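Why does soap work? (And why does it need water?)

Hi again, science fans! Last time I wrote about why onions make us cry, and a reader named Leidy Mosquera sent me a really good question: if water cleans things, why do we need soap at all? I loved this one, so I went off and did some reading and got my kitchen pretty messy.

Let's start with a mystery you can try at home. Put a little cooking oil on your fingertips and hold them under cold water. The water rolls right off and your fingers still feel slippery. Now add one drop of soap, rub for a bit and rinse. The oil goes away! So what did the soap do?

Water is made of super tiny bits called molecules. Water molecules love to stick to each other (that's why raindrops are round-ish blobs), but they don't mix with oil. And a lot of the dirt on your hands is stuck in a thin layer of oil that your own skin makes.

Soap molecules are the go-betweens. Each one is shaped a bit like a tadpole. The head loves water. The tail can't stand water, but it loves oil. When you rub soap on your hands, all those tails dive into the oil and the heads stay outside, facing the water. Soon the oil breaks up into little balls with soap all around them. These balls have a fancy name - micelles (say it "my-SELLS"). When you rinse, the water grabs the heads and carries the whole lot down the drain, dirt and all.

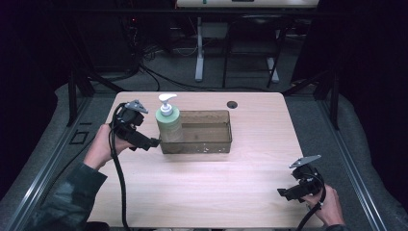
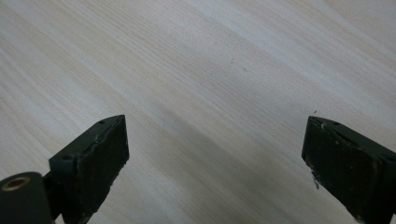

Top: a pump soap bottle in its tray. Bottom: wood grain up close.

Soap can do something to germs, too. Some germs, like the flu virus, wear a thin coat made of fatty stuff. You can guess what the tails do when they meet a fatty coat! They wiggle in and pull it apart. That takes time, so wash for 20 seconds and get between your fingers and under your nails. My dog Rudo has to listen to me sing "Happy Birthday" twice, every time.

What about bubbles? A bubble is a very thin sandwich: soap, water, soap, with air in the middle. Bubbles are fun, but a big pile of them doesn't mean your hands are extra clean. It's the rubbing and rinsing that count.

Try this: shake some pepper onto a plate of water, then touch the middle with a soapy finger. Whoosh! The pepper zooms to the edge. Write and tell me why you think it happens, and I'll print my favorite answers in January.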